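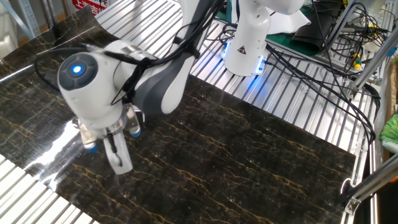

Hello all, and thank you for the many answers about my kitchen table. I have read everything two times and I want to reply to the message of Dirk, because his advice is the one I have followed the most, and also the one where I still have a doubt. For those who did not follow: I want to cover old tops with a marble-pattern sheet, first the small side table and later the long one in the kitchen. The pattern I like is the black one with the veins in gold, tan and pale white. My wife was afraid it would look too heavy, but the veins go mostly in diagonal lines, like cracks, and this breaks the black very nicely. What worries me more is the shine. A lamp overhead gives a bright white streak on such a surface, and in our kitchen the lamp hangs low. Also the corner at the upper left seems to lift a little, with the pale edge showing, and this is exactly the problem I wrote about in my first message.

On 12 Nov 2019, Dirk Willems wrote:

> I have covered three tops with this type of sheet and I would
> do it again, but please do not hurry with it. Unroll the sheet
> and leave it flat in a warm room for 2 days, pattern side up,
> with books on the corners. If you glue it while it still wants
> to roll, the corners will come up by December and you will
> never get them down again in a nice way.
>
> Sand the old varnish only until it is dull. You do not need to
> reach the wood. Then wipe off all the dust, and then wipe it
> one more time. With a glossy sheet every grain of dust becomes
> a small hill, and in black you see every hill.
>
> Cut it too large and trim after. I leave two fingers on each
> side.
>
> About matt or glossy I can't help you. I have only used the
> glossy.

Dirk, thank you. I have some remarks and some questions, and I put them in the order of the work.

First, the resting. I have left my sample piece (the shop in Stumville cuts them for free, you must only ask) under books for one night, and it was already much better on three corners. The fourth corner did not agree. It was the one which was on the inside of the roll, where the curl is the strongest. I have now rolled it very loosely in the other direction and put a rubber band over it, and I will look again tomorrow evening. Does somebody know if this can damage the pattern layer? I bent a small strip by hand, quite sharp, and I got a white line in the black which does not go away. A loose roll is of course not the same as a sharp bend, but I would like to be sure before I do it with the big piece.

Second, the sanding. I used paper of grain 500 on the side table, because it was what I had in the drawer. I think now that it is too fine. The varnish became dull, but it took the whole afternoon, and a test strip of the sheet came off again when I pulled it with not much force. Which grain do you use? My neighbor says something much coarser, but he is a man who sands everything with the same paper, also his door.

Third, the gloss. Mrs. Srisuk wrote to me outside the list that she has the glossy sheet on her counter in Bustham since a long time, and that the reflections disturbed her only in the first weeks. What disturbs her still is the fingerprints and the dry water drops. She wipes it with a soft cloth and a little vinegar in water, and after that with a dry cloth. She also says never to cut bread directly on it. I asked her if I may repeat this here and she agreed.

I have also put the sample under our lamp at supper time. When you sit, the light is in your eyes if the plate is far from you. When the plate is close to you, it covers the place. This means that for eating it is acceptable, but for my daughter and her homework it is not so good. I could hang the lamp higher. There is enough cable for this, but the hook in the ceiling must be moved also.

Fourth, the direction of the veins. I did not see anybody write about it, and for me it is important. The kitchen table is longer than the sheet is wide, therefore I must either turn the pattern or make a joint. If I turn it, the veins will run from the window to the door, and I like this less. If I make a joint, I would put it where the bench is, because there the cushions hide a part of it. Did someone try a joint in a pattern of this kind? I suppose that in the black areas one does not see it so much, but a gold vein which stops suddenly will be seen by every guest.

Fifth, the glue. My sample has a self-adhesive back. The wide roll which Dostley sells does not have it, and the man there could not tell me which glue is the right one. He only said "contact glue, probably". I am not happy with the word probably when the glue takes hold at the first touch and one can't move the sheet again. Is there a slower one that stays flat and does not make bubbles?

I will start with the side table, as Dirk proposed. If it goes wrong I lose only a small piece. The kitchen table I would like to have ready in December, before my parents come, but if the corner still lifts I will wait.

One more question, which is maybe stupid: at the edge of the table, do you fold the sheet down over the side, or do you cut it exactly and put a strip of wood there? My tops have rounded corners, and I do not see how to fold it there without wrinkles. With the hair dryer it became soft, but also a little bit longer, and then the veins looked pulled.

With friendly greetings and thanks for your patience with my English,
Anton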